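Nurer Indoor Volleyball: Two Months In

Reviewed by Aileen Tolentino

I coach a girls' team of under-16s and bought 6 of these for practice in October. The cover is soft and kind to the forearms, and serves float well. It holds air for over two weeks.

The seams are the weak spot. On 2 balls a panel has started to lift near the valve, and Nakpan, the shop I ordered from, replaced only one. The pump needle in the box is too short.

I'd buy them again for training. For matches we still use our old Stosevum balls.

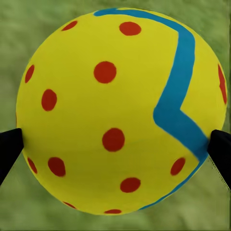
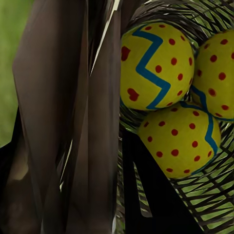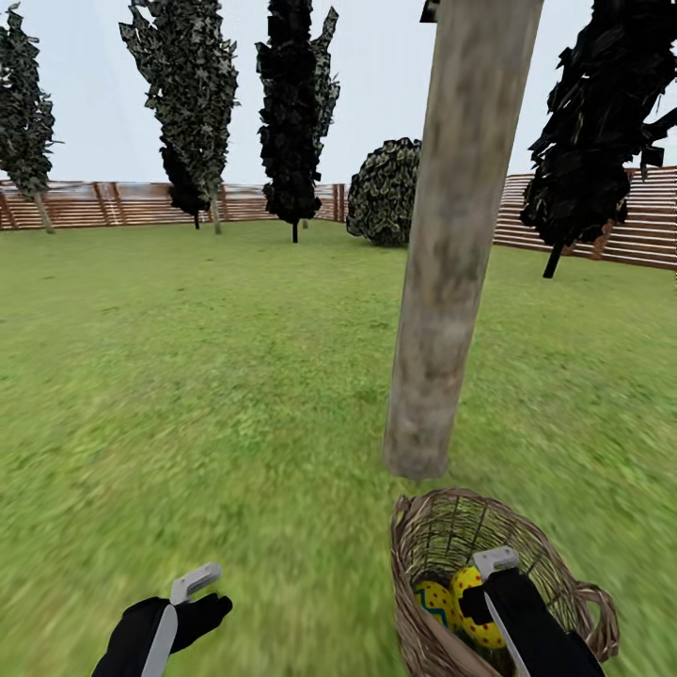 Yellow with red dots and a blue stripe (first), painted eggs (second), lawn and post (third)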